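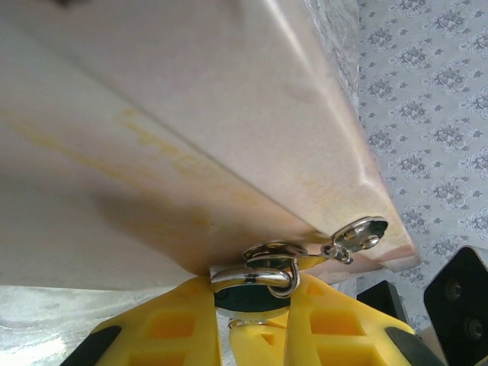 December, 7:40 a.m. Residence diary, Sfeir House, second floor.

The morning round began at the east end of the corridor. The heating had been on overnight in every room and the landing window was closed. One delivery was waiting at the front desk, a carton of cabinet hinges ordered from Virkex last month. It was signed for and taken to the store room.

The off-white metal panel in the papered room was next on the list. It has yellowish-orange staining across the middle and the left side, in patches. The inspection sheet calls this rust. I have entered it as "residue or light rust, to be determined," and have asked that the sheet be corrected to match. The two call for different treatment, and the House has paid for the wrong one before. The beveled edge on the right is to be left alone until a decision is made.

Georges Geagea came up at 9:15 with the cleaning supplies. We agreed to begin with warm water, a mild soap and a soft cloth. Abrasive pads are not permitted on any matte finish in the building, and the notice to that effect has been put back on the store room door. If the soap does not lift the marks, the Clotier cleaner may be tried on a small area low on the left side and left overnight.

The hardware at the lower edge of the panel was also discussed. There is a small bracket plate held by a round bolt, with a short clip and chain, a pair of split rings and a heavier D-shaped ring. The metal is bright and shows none of the discoloration found on the panel. Georges is in favor of taking the whole set down before cleaning. I would prefer to leave the bolt in place and unhook only what can be unhooked by hand. The matter was referred to Liette Chan, who replied before noon that the bolt stays.

The wallpaper requires particular care. It is the gray and blue damask with the floral sprigs, listed in the register as pattern 602, and Fundham no longer prints it. The remaining stock is 3 rolls, kept flat on the top shelf. A dry sheet is to be taped to the baseboard and held upright against the wall while any liquid is in use. No tape is to touch the paper itself.

Expenses approved today: $100 for cloths, soap and sheeting, charged to account 1047. The hinges were paid for in November and do not appear in this month's figures.

2:30 p.m. The laundry elevator stopped between floors and was restarted by Georges. The service company has been notified. Linen for the second floor went up by the back stairs.

4:50 p.m. Sheeting cut to length and left folded on the chair by the door. Cleaning of the panel is set for tomorrow after the breakfast service. Liette Chan has asked to be present. Keys returned to the desk at 5:05 and signed in.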